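Budget thread for the produce sorting cell, written down before the numbers drift again. Feb 27, 2024.

Scope first. One bench, two arms, sorting by color into baskets. The purchase request has to be in by March, so anything without a quote by then goes to the next cycle.

Grippers. Two vendors on the list, Makano and Luo. Makano sells a two-finger parallel unit with the controller built in. Luo sells the hand and the controller separately, and the controller price is on page 2 of the quote. Read page 2.

Per-unit price is not the number to compare. Compare gripper + controller + mounting plate + cable set + spare fingertips. On that basis the two are close enough that lead time decides it.

Makano quoted up to 49 days. Luo quoted stock delivery on the hand and left the controller line blank. A blank lead time goes into my sheet as "late." 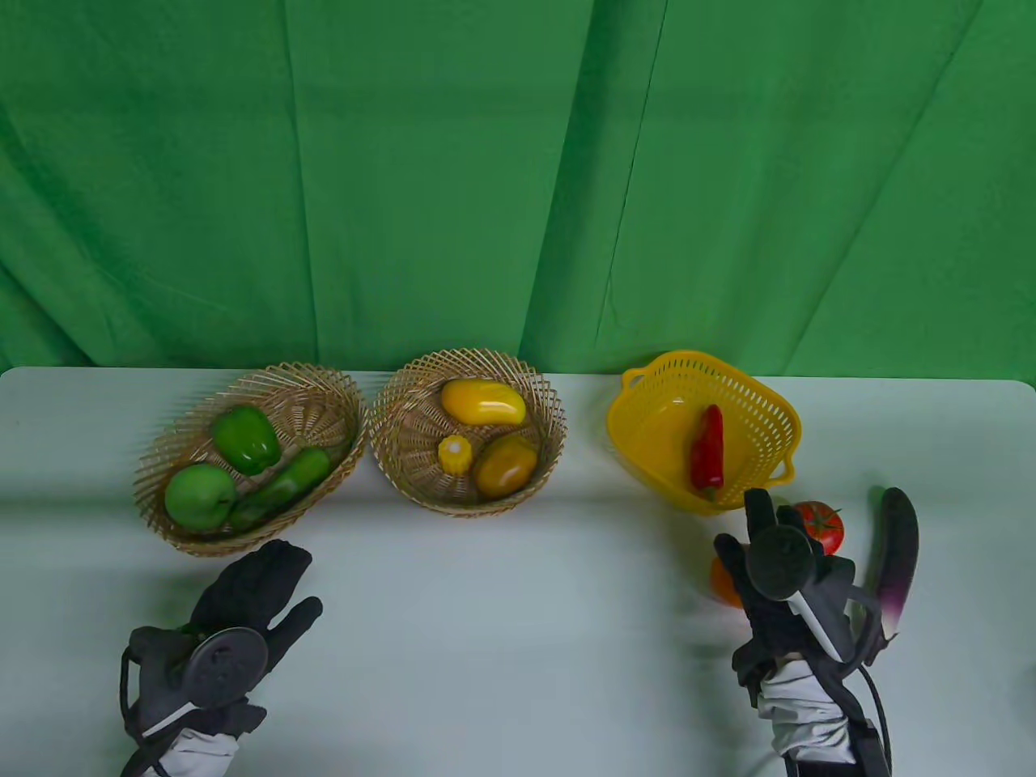

Stroke is where cheap grippers drop off the list. Max opening gets quoted in bold, usable opening with fingertips fitted gets quoted nowhere. Write the spec from the work. Our set has a chili pepper at the thin end and an eggplant and a bell pepper at the fat end, and the same fingers have to handle all of them. If a hand needs a finger swap between the red basket and the purple one, that is a tool changer, and a tool changer is its own budget line.

Force control: pay for it. A tomato and a corn cob do not want the same setting. The low end of the force range matters more to us than the high end, and it is usually the number missing from the datasheet. Ask for it in writing.

Cables. Budget for cable management as hardware, with a part number. Clips, sleeves, strain relief, one full spare set per arm. I have $1,158 on that line and it has already been questioned. It stays.

Baskets and fixtures are the cheap part, so people skip them. Woven baskets vary from one to the next, and a plastic colander has a different rim height again. Either fix the container type in the spec or accept that drop height gets retaught every time someone buys more.

Integration. Rilosa quoted a fixed price for install plus training. Grativia quoted day rate. Fixed price looks higher until you add a second visit, and I have never run one of these with no second visit.

Not in the request: conveyor, enclosure, second camera. All three are on the wish list with quotes attached — if money shows up late in the year you want the paperwork ready.

Open items: Luo controller lead time, fingertip material for anything with a waxy skin, who signs for the service contract. Will add to the thread when the quotes are back.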